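Ticket: Quote mismatch, grippers and sim seats (Dravwood pilot)
Opened by: Torben Meinecke
Status: waiting on vendor

Update 1

Okay, so I'm trying to get the purchase request out the door and the Danora quote still doesn't match what we talked about in March. We asked for one arm, 2 grippers and 20 sim seats. They quoted one gripper and 76 seats (!!), and I have no idea where 76 came from. Min-kyu thinks somebody pasted in the seat count from the Wurach order. Could be.

I also reran the cube pickup in sim, as I don't want to pay for the wider fingers if the standard ones will do. The cube is sitting at an angle to the fingers in this one, and that's the case I care about.
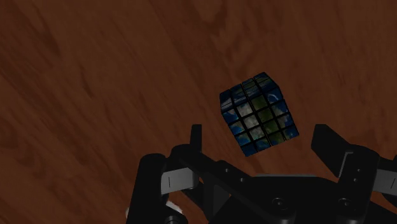 Update 2, July 7, 2026

Called Danora and got So-yul Ji, who was super nice about it. She's fixing the seat count and adding the second gripper. Shipping is a flat 300 and she can't move on that, so I put it in the budget sheet under "other" for now (Deok-su, yell if you want it someplace else).

Still open: the stand. It's a separate line and I'd skipped right over it. 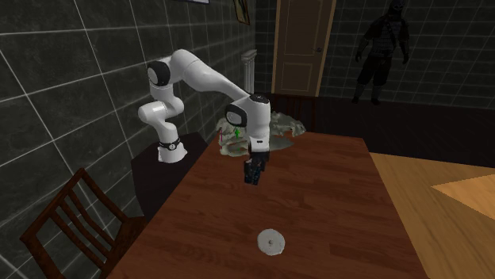

My budget sheet only had the arm going straight onto a bench, and that was my mistake. Si-woo wants to keep our long table clear for parts, and I'm fine with that. With the base on its own black stand to the left of the table, like in the sim, the arm can still reach over the top and we don't drill into anything. So I'm adding the stand and asking for the bolt pattern before we sign.

Next: revised quote from So-yul, then Deok-su approves. Leaving this open until I have both.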